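Visit report: gripper and camera open afternoon, Hulteck

Three of us went to Hulteck's open afternoon in January: Ileana Sârbu, Olumide Afolabi and me. Our interest was narrow. We need a two-finger gripper for small upright parts and a view of where the cameras should go before we order mounts.

Hulteck does its first comparisons in simulation. The task is chess: a board on a green table, a few pieces left standing, one arm. Chinyere Aliyu ran the session and let visitors change the finger stroke and the approach height between runs. We had a slot of 45 minutes, which was enough for two settings and a long argument about the third.

The Zilmont controller model was the steadier of the two on offer. The Igwe model settled faster but overshot on short moves, and Olumide turned the speed down to 100 mm/s to get a fair reading. Neither had been tuned for the finger set in use, so I would not quote the results elsewhere.

On cameras, a view level with the table edge is good for judging fingertip height and poor for telling which square a piece is on. A raised view settles the square, but the arm hides more of the table. The wrist view has a very wide lens model with heavy bending towards the rim. It keeps both fingers in sight, but the board comes out small. Ileana would fit it only alongside a fixed camera. I agree.

Shadows need more thought than we had given them. The arm throws a large one on the table top, and any detector trained under even light should be checked against that.

We have asked for the joint logs and the finger geometry. The mount drawings are to come from Babatunde Babalola.

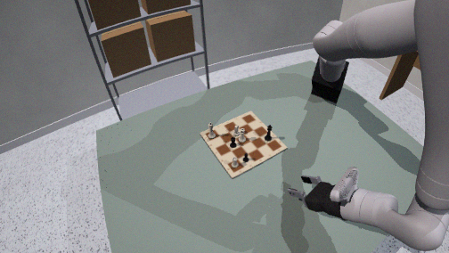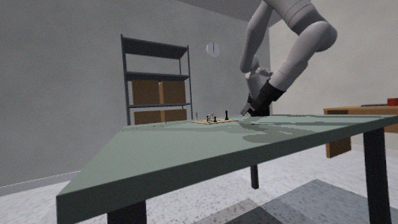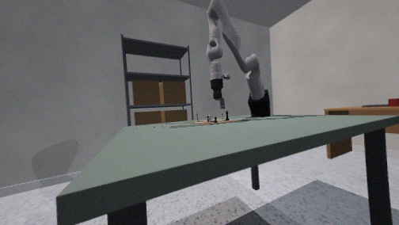
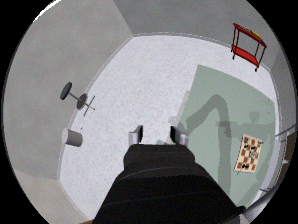 Simulated views of the chess task, gripper open in the last.

Visit Reports, issue 45, page 3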